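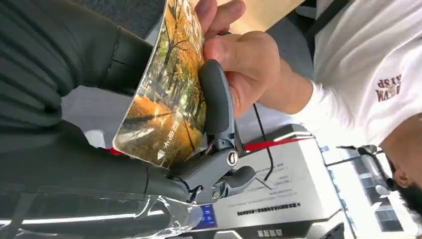
Can a machine do the household chores yet?

A few of them, slowly, with a person standing close by. Washing the dishes and drying them are solved by a box that has been under the counter for decades. Putting the dishes away isn't.

I'm answering Farzana's message from March at last. The part I want to reply to is quoted here, and the full text is in the list archive.

On Farzana Bugti's question, she wrote:

> We run a small packing and returns shop in Carnport. It's 6 people
> on the day shift. Most of what comes back is flat: books, calendars,
> printed folders, posters in sleeves. Somebody takes each one out of
> the box, turns it over, looks for bent corners, and puts it on the
> right shelf. My brother-in-law keeps sending me videos of robot arms
> folding shirts and says I should buy one. Has anyone on the list
> tried an arm on this kind of work? I don't care if it is slow. I
> care if it bends the corners.
>
> Also, would the same arm be any use at home? My mother lives with us
> and can't lift much anymore. She would like the laundry carried and
> the table cleared.

I'll take the shop first.

We have tried arms on flat goods at Jellville, on and off, for two years. A box is easy. A box has sides, and it stays the same shape when you squeeze it. A book with a hard cover is nearly as easy once it is standing up. The trouble starts with anything that bends. A glossy sheet curves one way when you hold it at the top and another way when you hold it at the side, and the fingers have to be in the right place before they close. If they are off, the sheet slides or creases. A person feels that and lets go. Our gripper doesn't feel much of anything.

We kept a log for one long run of flat returns, with a person handing over every item. There were 408 items in it. On 35 of them the person had to step in, mostly on the thin ones. Corners were bent on some of those. I wouldn't call that good enough for goods you mean to sell again, and it was slower than one person working alone.

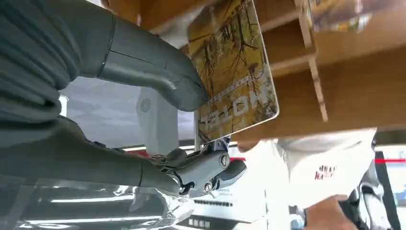
Book with "HOTEL" on the cover, tilted between arm and gripper.

The shelf is its own problem. Setting a book into an open compartment sounds like the easy half, but the arm has to let go without dragging the book back out, and vertical dividers leave little room for a wide hand. We had better results laying things flat in a tray and having a person shelve the whole tray. If you do buy an arm, plan for that. Let it move trays and boxes from one bench to another and leave the single sheets to your people.

Looking for bent corners is the part I would automate first, and it doesn't need an arm. A fixed camera over a white board, good light from the side, and someone to turn the item over. The Arnport people set theirs up this way and have kept it. They still check the rejects by hand. I can ask them for the light settings if you want them.

Now the house.

An arm on a bench won't help your mother. It needs to be bolted down, and it needs clear space on all sides. The ones on wheels can carry a laundry basket across a flat floor if the basket has handles they can find. They are bad at thresholds, rugs and stairs. Clearing a table means plates with food on them, glasses, paper napkins and somebody's reading glasses, all different, all in one place. I haven't seen a machine do that in an ordinary kitchen without help.

What I would get her instead is a rolling cart with a raised top, so that she can slide things onto it without lifting, and a front-loading washer on a stand. We did this for my father. The robot vacuum is worth having too, if she doesn't mind picking up the cords first.

There was a demo at Pasaribu of an arm loading a dishwasher. I watched it twice. It did the plates well. It left the bowls, and a man put those in himself after the arm had parked. I asked him what it would do with a wet paper label stuck to a plate and he said they hadn't tried that.

If your shop wants a trial, send me the sizes and weights of your five most common items, and say which ones come in plastic sleeves. Sleeves matter because they shine, and shine confuses the camera. Please also measure the gap between your shelf dividers. I can run a batch at Jellville before you spend any money, and you can have the bent ones back to look at.

Reply to the list and not only to me, please. Others have asked about posters.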